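HK 4: Surface Care
Unit 4 handout, wiping and drying
Module tutor: Mercedes Taipe

4.1 Residual water
Water left on a smooth surface draws into separate drops. As each drop evaporates, dissolved minerals collect at its rim and leave a ring. Hard water marks faster than soft. On pale finishes the drops are easily missed under flat overhead light; inspect from a low angle and look for the highlight.
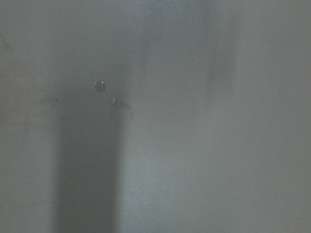

Fig. 4. Two droplets on a pale grey surface, the lower one larger and less regular.

4.2 Procedure
Wipe with a damp cloth, top to bottom, overlapping each pass. Follow with a dry cloth folded in quarters, turning to a fresh face when it drags. Leave for 20 minutes, then inspect again. Shadows can be mistaken for streaks: move the lamp, and a streak will stay put.

4.3 Practical
Record drops found before and after drying on sheet 3724. Hand sheets to Yesenia Villalobos by the end of April.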